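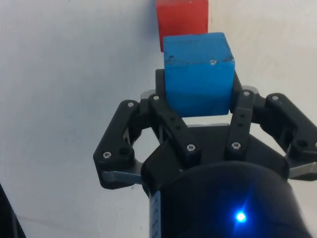
DAYTON, Ohio – October

**Privilege logs in mid-size commercial cases: speaker notes**
Ohemaa Ametepe, Naidu litigation group

Start on time. Handout goes out at the door. It has the sample order and the log template, and I will refer to it by page.

## Scope

- Federal civil cases. State practice varies and I'll take those questions at the end.
- Attorney-client privilege and work product. No discussion of the medical or spousal privileges.
- Audience is mostly associates and paralegals who build logs, plus a few partners who sign the responses. Pitch it to the first group.

## The rule

Rule 26(b)(5)(A). A party withholding information on a claim of privilege has to make the claim expressly, and has to describe what is withheld in a way that lets the other side assess the claim without revealing the privileged content.

The text does not say "log." It does not require one line per document. The line-by-line log is a practice that grew up around the rule, and many courts expect it by local rule or standing order. Check the judge's page before you draft anything.

Failure to describe properly can be treated as waiver. Courts differ on how quickly they get there. Bad faith and long delay matter more than a weak entry or two, but do not plan around leniency.

## Worked example: the Brarken matter

Supply contract dispute, facts altered for this talk. Brarken sued its distributor, Brarnis, over minimum purchase terms. We came in for Brarnis after the first production had gone out.

The log we inherited had 2290 entries. Problems, in the order we found them:

1. Description field read "Email regarding legal advice" on most rows. It repeats the claim and adds nothing the other side can test.
2. In-house counsel was copied on business email and every such message was withheld in full. A lawyer on the cc line does not make a message privileged.
3. Attachments had no rows of their own. A spreadsheet that existed before it was sent to counsel does not become privileged on transmission.
4. No names list. The reader could not tell who was a lawyer, who was an employee and who was an outside consultant.

Pause here. Ask who has inherited a log like this.

Brarken's counsel sent a deficiency letter naming 600 entries. We re-reviewed those first, then everything in the same families. A large share were released or produced with redactions. The descriptions on the rest were rewritten by hand.

## What a usable description contains

Page 2 of the handout.

- Type of document and date
- Author and all recipients, with lawyers marked
- Who asked for the advice and who gave it, if that differs from the header
- General subject of the advice, one level down from "legal"
- Basis claimed

Read the pair aloud:

*Weak:* "Email regarding legal advice."

*Better:* "Email from purchasing director to in-house counsel requesting legal advice on termination rights under the supply agreement."

The second gives away that termination rights were discussed. In this case that was obvious from the pleadings. Where the topic itself is sensitive, go up one level and be ready to defend it.

## Categorical logs

Useful for material everyone knows is privileged: communications with trial counsel after the complaint was filed, drafts of pleadings, and so on. Get agreement in the Rule 26(f) report, or a stipulation, before relying on one. Many parties agree to leave post-complaint communications with outside counsel off the log entirely.

Give each category a date range, a list of participants, a document count and a basis. Without the participants list you will be asked for a full log anyway.

## Rule 502(d)

Get the order. The sample is on page 5. An order under Federal Rule of Evidence 502(d) provides that disclosure connected with the litigation is not a waiver, and it binds in other federal and state proceedings. A private agreement under 502(e) binds only the parties to it unless it is made part of an order.

Draft point – say expressly that 502(b) does not apply. If the order borrows words like "inadvertent," the other side will argue that you still have to show reasonable care.

The order does not excuse a poor log. It deals with what went out the door, and the log deals with what stayed in.

## Software

Jurkis is the review platform we use. It fills the author, recipient and date fields from metadata. It also builds a draft description from the coding panel, and that draft should be treated as a placeholder. Export the names list early and have the client correct it. Job titles in old email signatures are often wrong.

Skip this section if running behind.

## Questions I expect

**Do we log redacted documents?** Check the order. If it is silent, yes, unless the redaction itself and the face of the document give the same information.

**Threads?** Log the most inclusive email only if the other side has agreed. Otherwise expect to list the lesser emails too.

**When is the log due?** Rule 26 sets no fixed date. Put one in the scheduling stipulation, tied to each production.

Sign-in sheet is at the back table. Bar number has to be legible.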